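Ticket 772
Opened: Monday, March 29, 2021
Product: Flalham desktop mesh shelf, black, two wood boards
Site: Brarndale, workroom desk
Category: Assembly / fit
Status: Closed

Reported problem

The shelf rocks on the desk when anything is set down on the upper board. It was put together in January and was fine on the old bench. Since moving to the white sit-stand desk it tips toward the front right corner. The yellow basket is supposed to live on the bottom board and the customer does not want to load either board until the rocking stops.

First reply from support

Please take everything off the shelf and push it back against the wall. Check that both boards are in, one at mid-height and one at the bottom. Set the desk to its normal working height before you test.

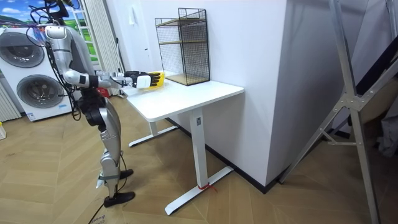 The desk was tested at normal height and again at the lowest setting. Same result at both. A level laid along the top from left to right read true. Front to back it also read true. The foot bars were checked for play by pushing on each corner of the top, and there was none. That rules out the desk as far as we are concerned.

Second reply from support

The usual cause on this model is the bottom board. It has a finished face and a plain face, and if it goes in with the plain face up it sits slightly proud of the frame and the whole unit rests on the board. Take it out, turn it over and put it back. The mesh sides should not need to be bent or forced. If you have to force them, stop and write back.

Customer update

Took the bottom board out and turned it over. It went in without forcing. Rocking is less but still there, maybe half of what it was. Put the basket on the desk in front of the shelf while working on it.
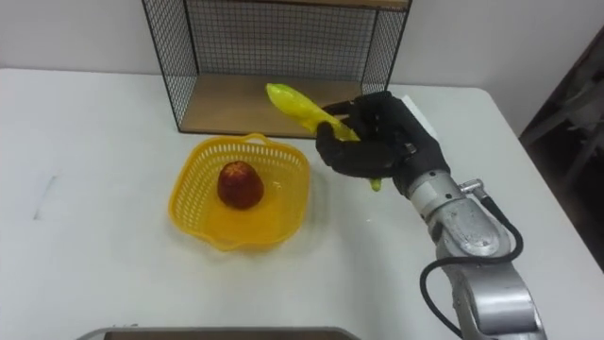 Bottom board back in place, basket in front with one red fruit in it.

We also tried the shelf on the floor. It rocked there too, by the same amount, so the problem is in the shelf.

Third reply from support

Thank you, the floor test helps. Please do the following in order. Allow 13 minutes.

1. Lift the shelf off the desk and lay it on its back on a towel.

2. Find the clips that join the side panels to the back panel. Loosen the 3 lowest ones on the right side. Do not take them off.

3. Stand the shelf up again on the desk and press down on both top corners until the side panels are flat to the desktop. Tighten the clips while still pressing. A second person makes this easier.

4. Empty the basket and keep it in front of the shelf until you have checked for rocking. Press on each corner in turn.

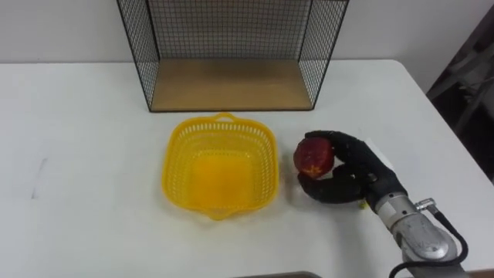
5. If there is no movement, put the basket on the bottom board with one handle toward you. Leave the upper board clear for a day, then load it as normal.

6. If it still moves, reply to this ticket and we will send a new right side panel from the Cestholm warehouse.

Customer update

Steps 1 to 5 done. No movement at any corner. One of the clips was on crooked, probably from when we carried the shelf over from the old bench. New panel not needed.

Resolution

Side panel out of square because of a crooked lower clip. Board also fitted upside down. Both corrected by the customer. No parts sent. Karppinen stick-on feet were asked about and are not recommended for this shelf, as the wire is too thin for them to hold.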